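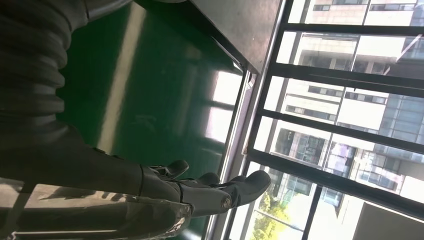
Normand Ross
4/18/18
Spent the day fixing up the packing corner at Wimavell. Writing it down here so the others can find it later.

1/
The window stays as it is. It has dark bars across the glass and gives decent light along that side. I asked for a blind two years ago and have stopped asking.

2/
The green surface by the window shows every streak. Tyyne Oksanen wants a mat over it. I don't. Tape peels off it clean and a label that lands face up is easy to find.

3/
Parcels get weighed before the address label goes on. We did it the other way through January and had to reprint 33 labels. Tumaini Makokha kept the stack in a drawer as a reminder.

4/
The scale is the kind with number keys on the front and a steel tray on top. A soft mailer hangs over the front of the tray if you just drop it there. Fold the loose end under and check that it isn't resting on anything else.
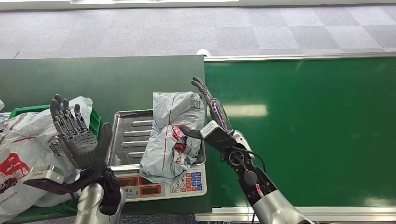 5/
Zero the scale with the tray on. Then put the parcel down, let go, and read the number. If the number keeps moving, wait. Tyson Petrenko reads it early and then has to do it again.

6/
Plastic mailers for anything soft. Boxes for the Kettle orders - those have corners and go straight through plastic.

7/
One parcel today came to 524 grams, a little over the 500 we had written on the sheet. I changed the sheet. Please don't change it back to match the old one.

8/
Crates: keep them to the left of the scale. If one ends up on the right you have to reach over it for the keypad, and sooner or later a sleeve presses something.

9/
Tape and the spare label roll are moving to the shelf by the door. Gaétan Bélanger has the key to the cabinet if you run out of either.

10/
Still to do: a second bin for torn mailers, and a longer cord for the label printer. I'll post when the cord comes in.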